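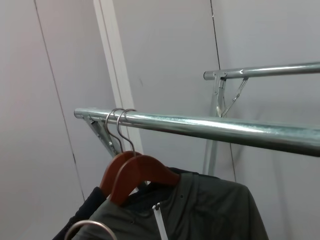

One shop owner in Tidholm put it to us flatly: people don't steal the hangers, they just never bring them back. Her complaint came up again and again in the interviews and is worth setting beside the figures from the Stuvton survey, which treat every missing hanger as a loss of the same kind.

Figure 2. Wooden hangers on a galvanised rail held by a wall bracket, with a second rail behind.

4.2 Returns and the deposit

The survey logged 452 garments sold second hand. Hangers left with the garment when the buyer asked, and sometimes when they didn't. Staff at the till rarely pushed the point - a queue, a phone ringing, a child pulling at the socks basket. So no record. We only have what was on the rails at closing time against what was there at opening, and the two sheets were not always filled in by the same person.

Pranorent tried a deposit of 20 pence per hanger in January. Take-up poor. Buyers who paid it tended to keep the hanger anyway and seemed to think of it as bought, which fits what Kravets argues on small deposits (a low charge reads as a price). The Tidholm shops asked for no money at all, only put up a handwritten note by the door, and got more back. We would be careful here. Tidholm is a small place, most customers walk past the shop again within days, and the note may matter less than teh walk.

Type of hanger matters too. Wire ones come back in bundles, often more than a shop gave out, as people clear their wardrobes. Wooden ones do not. Shops in both areas said they had stopped putting wooden hangers on anything but coats and jackets, and two now take them off at the till as a matter of course.

Children's hangers were left out of the count, they are lent between shops and we could not seperate them. The stock sheets for the Stuvton shops are in the appendix.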